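Lent Courses and Fasting Plans: Your Questions

Updated 8 Feb 2022

Is Lent in the Bible?

No. The forty days in the wilderness are, and so is fasting, but the season as we keep it grew up in the church over several centuries. I keep it anyway. I only object when a leaflet tells me the apostles did.

Why does my calendar show more than forty days?

Count from Ash Wednesday to Holy Saturday and you get 46. Western churches leave out the Sundays, which brings it to forty. Other churches count differently, and each has a good explanation for why its own sum is the right one.

So can I eat chocolate on Sundays?

Probably. Sunday is a feast, even in Lent. If you spend Saturday night watching the clock, though, I'd question what the fast is doing for you.

Should I buy the Brirnau 45-day plan?

I've read it. The first five days are "preparation," and the preparation is mostly a shopping list. The daily readings are fine, but they are short passages from Matthew and Luke that you already have on a shelf. The promise of "a measurable change in your prayer life" made me put it down for a week. Measured by whom?

Our group at Elgate used the Jinden workbook. People liked it. Why don't you recommend it?

People like most things they do with friends and soup. The workbook has 74 discussion questions, and a good many of them tell you the answer in the asking. "How has God's generosity changed your week?" leaves no room for someone whose week was awful. Read a psalm of complaint together - Psalm 88 would do - and see who speaks up.

Does fasting make prayer work better?

I don't know, and I distrust anyone who says yes too quickly. Isaiah 58 is rough on people who fast and then complain that God hasn't noticed. It asks about their workers and the hungry. That seems a better place to start than a results chart.

I have a medical condition. Do I have to fast?

No. Talk to your doctor, and don't let anyone at church overrule that. Most traditions that ask for fasting excuse the sick.

What if I give up halfway?

Then you've given up halfway. Start again the next day or don't. Easter comes either way, and I've never seen a plan admit it.

Will you review plans for next year?

Yes, in July, when the publishers send them out.

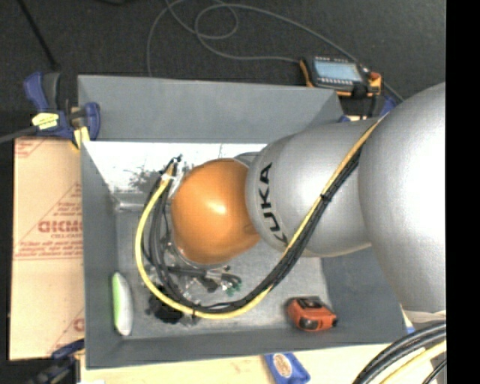 Ozoliņš
Reviews editor, study resources

Questions for this page can be sent through the contact form. I read all of them and answer the ones I can. Please don't send me your own plan unless it's finished.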